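Vindside Handheld Gripper Kit
2 min read

I've been teaching kitchen cleanup to robots for a while now, and the Vindside is the first collection tool I've bought that I'd buy again! It's a two-finger gripper you hold yourself - squeeze, grab, let go - and the camera on it records the whole thing from the hand's point of view. Later on, the arm back in our lab learns from those recordings.

What sold me was the pads. Ours are the blue ones, and they hold on to soft stuff (sponges, wrappers, half-squashed cartons) far better than the hard tips we had before. Sandra Horrocks and I ran our table-clearing study with them in April. We recorded 145 demos in real homes, trained one policy on all of them, and then gave it 20 tries in a kitchen it had never been in. It finished 14. With our old setup, recorded the same way, we never got past half.

The misses were mostly thin wrappers lying flat on shiny tablecloths, so if that's your task, plan on extra demos. I'd also take a break every 30 minutes, my wrist was sore the first week.

You get the gripper, the camera mount and a spare set of pads. The charger is sold separately, which annoyed me a little.

Sponges, packaging and a bin by the table:

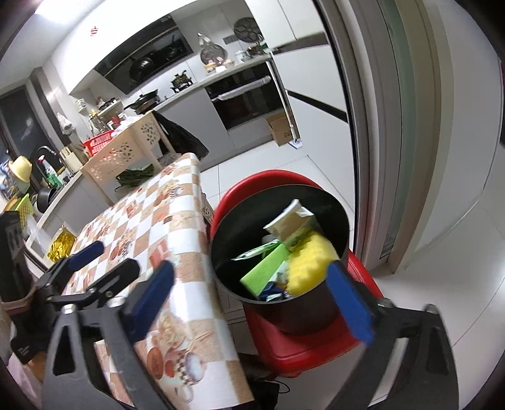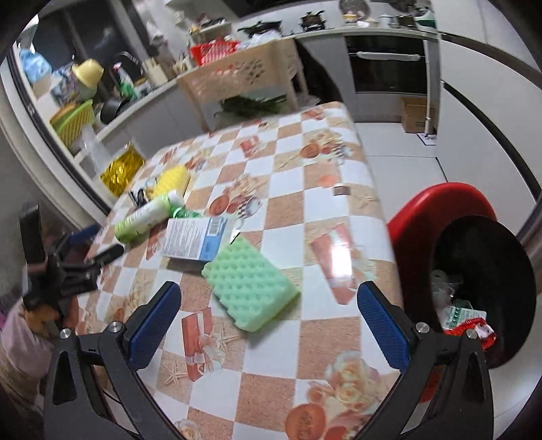 Do I need a robot arm to start recording?
Only for testing the trained policy. The recording side works with just the handheld kit.

Related items
Trirklow camera mount
Bunting replacement finger pads
Tisport carry case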